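Memgate Hand-Held Gripper Pair
Product page / Research hardware / Selow

Two grippers, two cables, one person with patience. Memgate is our answer to the question of how you teach a robot arm to handle household clutter when the arm is busy, broken or still in customs. You pick up the grippers yourself and do the chore. The tracking plates say where your hands went, the cables carry the finger data, and the Vik software lines the two up afterward.

What you get
Left and right gripper, black, with pattern plates fitted
Two cables, longer than you think you need
Vik recording software, 16 seats
A roll of black tape, which does more for repeatability than anything else in the box

Does it work?
We ran the same tabletop chore two ways. In one, an operator drove the arms remotely. In the other, the operator sat down with the Memgate pair and got on with it. Each way got 100 recordings, and we trained the same Mullero policy on each set. The remote operator needed 10 hours. The hand-held operator needed 8, including lunch. The policies came out level on the objects they had been trained with. On new objects the hand-held set did a little better, and we have three competing theories as to why, none of which we would put on a product page.

Known limits
Cover a plate with your sleeve and you lose the track. Roll them up. Your wrist also bends in ways a robot's will not, so Vik flags any motion the arm can't copy and invites you to try again, less gracefully. Very flat objects remain a humbling experience.

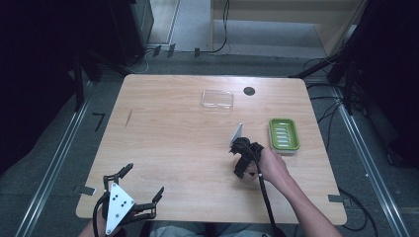 Words and testing: Volker Kröger, Selow. Page last revised 12/13/19.

Soap dish task, both hands on the grippers. The clear container and the green dish are part of our standard tabletop set, chosen because one is hard to see and the other is impossible to miss. Tape marks on the table corners and on the carpet help us put things back where they were after the cleaners have been.

Availability
Shipping to labs from March. Replacement plates and cables are sold separately. Order the spare cable.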